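About Drornomura

Drornomura is a small robotics firm in Drasstead. We collect and prepare demonstrations of everyday household tasks, so that robot arms can be trained to do them. The work is carried out by people using hand-held grippers in ordinary furnished rooms, and twice a year we open the doors to visitors.

The November open day ran from 2 in the afternoon and was held jointly with Semeniuk, who supply our gripper pads. The task on show was sorting fruit into a tray. 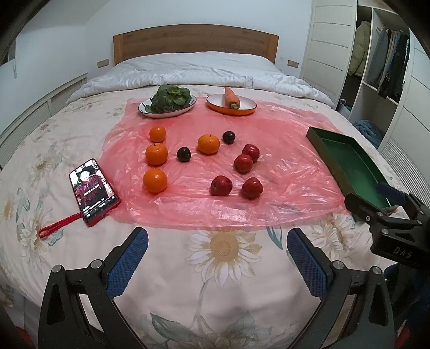

Do I need to book for an open day?
Places are limited to 30 per session, so please book through the Drasstead office. Schools and colleges can ask for a separate morning visit.

After a short talk, visitors watch the operators at work and can then try a pair of grippers themselves. The weight surprises most people, and so does how slowly you have to close the fingers on soft fruit.

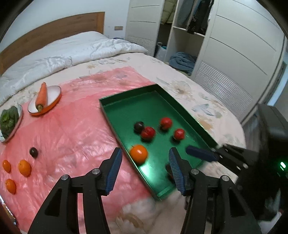

Oranges, a plum and the green tray at the November open day.

Everything recorded goes into Sterow, our library of household tasks. It holds 2,333 recordings at present, of which 506 deal with food. 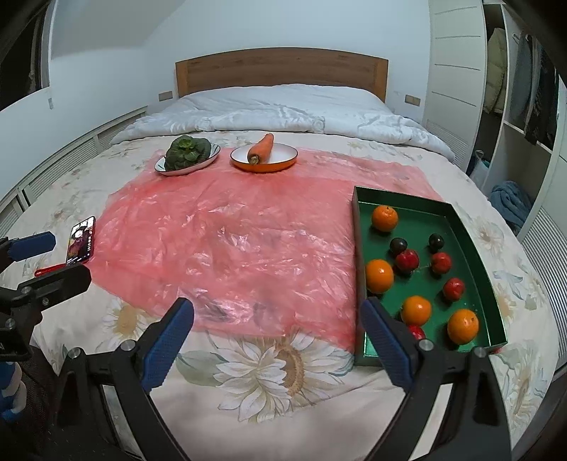
Sterow began as a set of folding tasks, mostly towels and shirts, and food was added when our customers asked for it. We keep the set-ups plain and use things people have at home. For the fruit task that meant oranges and dark plums in a tray on the bed, with a carrot and some leafy greens kept on separate dishes. Different shapes and skins need a different grip, and that variety is what our customers pay for.

Two-handed work is the part we are asked to show most often, and it takes new operators the longest to learn.
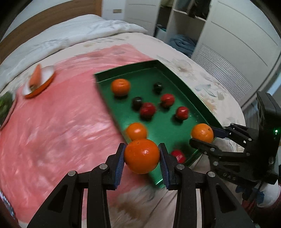
Can visitors use their own recordings afterwards?
We can send a copy of anything you record on the day if you leave an email address at the desk. Other material in Sterow is available under licence only.

Drornomura, Drasstead. Visits by appointment.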